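Forums > Riding & Competition > Dressage > Is the winter series at Skerance worth the haul?

Started by halfpass_hattie, 24 August 2025

halfpass_hattie
So I have a seven-year-old mare, Lindqvist (Lindy at home), who has done exactly one real show and spent most of it screaming for a pony she'd met ten minutes before. I'd like to get her out this February and the Skerance schooling series looks good on paper – covered arena, two tests a day, stalls included. It's 34 miles from me. Has anyone taken a green horse there? My trainer says go, my husband says look at the truck.

oldgreyrolter
Go. I took Rolter as a five-year-old and he was a saint by the second weekend. The warm-up is small but the stewards keep it to 6 horses at a time and they stick to it. Get there early and hand walk past the judge's booth as many times as they'll let you.

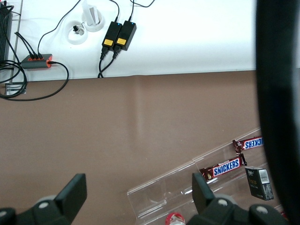 Clear tiered organizer on a brown tabletop

tempichanges2
Going to disagree with the above. Six in that warm-up is still too many if one of them is a stallion and another is a kid on a runaway! We went last winter and I spent the whole time with my outside leg on and my eyes shut. My gelding got a 58 at Training Level and he is NOT a 58 horse. I'd do Tistton instead, smaller entry and you can school in the ring the night before.

halfpass_hattie
Ooh, I'd forgotten about Tistton. Isn't the footing deep though?

tempichanges2
It was. They redid it. It's a bit firm along the short side by A now but nothing that bothered us.

oldgreyrolter
Firm is being kind, lol. Mine was short-strided for two days after, and I've had him on everything from sand to a parking lot. To each their own, but I wouldn't start a green mare there. She's going to be tense already and you want her to feel good about putting her feet down.

Also Neville Crabtree is judging the first Skerance weekend, and his comments are worth the entry fee on their own. He wrote me half a page about my half halts (deserved) and finished with "lovely partnership," so I've kept that test on the fridge ever since.

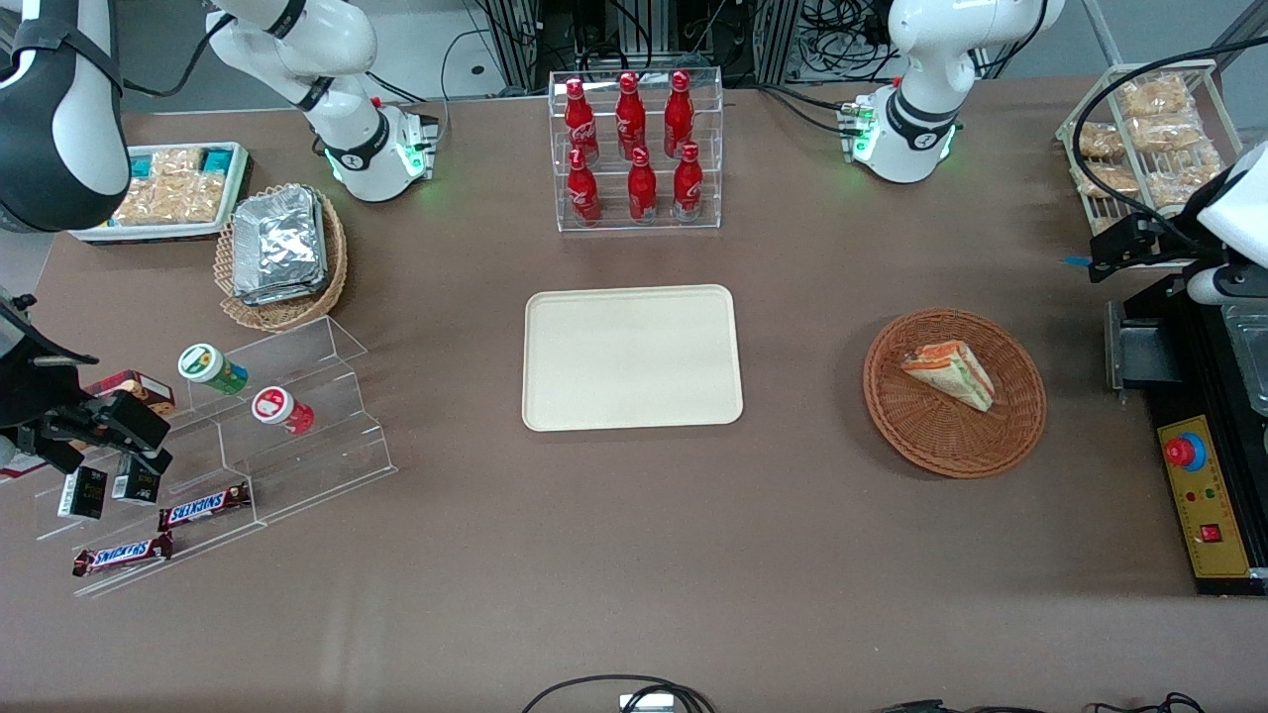

Anyway, what I'd do is enter one test on the first day and leave the second day open. If she settles, add the other one at the office. They let me do that twice and only grumbled a little.

cobsrule
Has anybody added up what a weekend costs now? I did the whole series last year with fuel, stall, bedding, braiding and a motel and it was up to $1,000 before I'd bought a single coffee. I love my horse but he's a cob with opinions and we're not going to the Olympics.

halfpass_hattie
Ouch. I was planning to sleep in the trailer, and she can go in a running braid I do myself.

tempichanges2
Sleeping in the trailer in February?? Bring two sleeping bags, and I mean that. I still say Tistton, but if you do go to Skerance ask for an early ride time. The warm-up is much quieter before the upper levels show up.

oldgreyrolter
OK, that part we agree on :)

halfpass_hattie
Sold on the early slot. I'll send in for one test and see if I can get a stall on the end of the row so she has fewer neighbors to fall in love with.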